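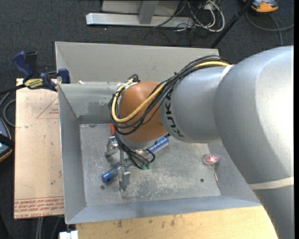
Bin Picking, April – Collection Notes, Cell 2

Collection for the Javer grasp set continued from 9:30. The target remains 2,000 labeled attempts, of which 800 are to come from mixed bins. Each run is limited to 30 attempts, after which the operator rearranges the objects by hand.

Long objects lying on a diagonal are to be recorded under their own tag. S. Clegg has asked that attempts near the walls be kept in the set, including failures – the Brakum model saw too few of them.

Clear packaging is to be labeled by its outer surface. The arm cables should be checked for slack before each run.

Open: four attempts from the morning lack an outcome label.

Recent entries
Camera check, Cell 2
Hekivano object list, revised
Dong gripper: finger wear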